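Opinion | Hardware & Repair
4 min read

Long Live the Boring Beige-and-Black Box

I love an old office desktop. I love the weight of it, the dull black sides, the little grunt you make getting it onto a bench. Most of all I love the moment the side panel comes off and there it all is, the whole computer, laid out like a town seen from a hill!

My argument is simple. The plain desktop tower is the best teaching object most of us will ever get our hands on for next to nothing, and we are throwing it away far too fast. When an office in Bavedstead cleared out its back room in August, I came home with 9 of them. I paid 60 dollars for the lot, and I would have paid 100 without blinking (please don't tell them).

People ask what on earth I want with so many. Well, I want to open them. A thin laptop gives you glue, ribbon cables as fragile as moth wings, and screws that seem to belong to a wristwatch. A tower gives you room. You can get both hands in. You can follow a wire with your finger from one end to the other and see what it feeds, and after an hour of that you understand more than you would from a week of videos.

And somebody thought about the person who would be in there. Look for the blue bits – the latch on the drive carrier, the tips on the slot clips, the tab by the power supply. They stand out against all that gray and black, and they're where a beginner's eye should go first. I find that downright kind. A color choice that costs next to nothing tells a nervous person where to start.

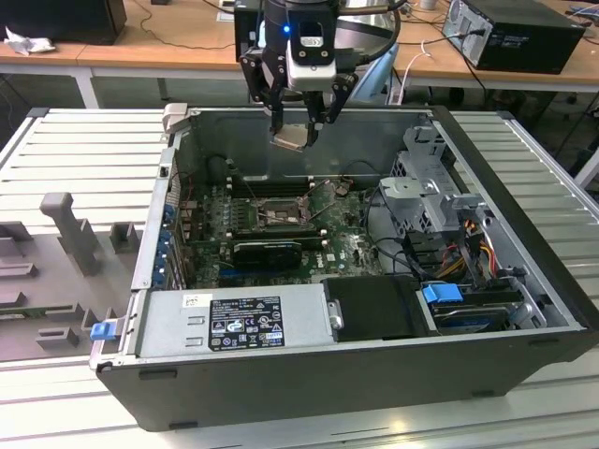
The socket is the good part

If you have never seen an empty processor socket with its lever up, you have a treat coming. It's the one place where I slow right down, and where everyone I've taught goes quiet. The memory just clicks in. The graphics card wants a firm push. But the socket asks for real care: line up the marks, lower the chip straight, no pressing, no wiggling. Then the lever comes down with a resistance that feels all wrong the first time and perfectly fine ever after.

I learned this on a machine I called Volach, after a character in a game I played on it until the fans screamed. Volach got a second drive, then more memory, then a better card, and it lasted years beyond what anybody expected. My current one is Yupanqui, and it runs my music, my photos and a very silly weather display in the hall.

Yes, old towers are big. They can be thirsty for power and they gather dust like nothing else in the house. Some of them really are finished, and those should go to a proper recycler. I'm not asking anyone to keep a museum under the stairs. But a case that opens without a fight and a drive that slides out on a latch are worth wanting in new machines too, and we should say so when we buy.

The repair evening in Skitovton has a shelf of these boxes free to anyone willing to take one apart. Go and get one. Unplug it, lay it on its side, take off the panel, and give yourself a whole afternoon.

Contact | © October 2023 | Back to top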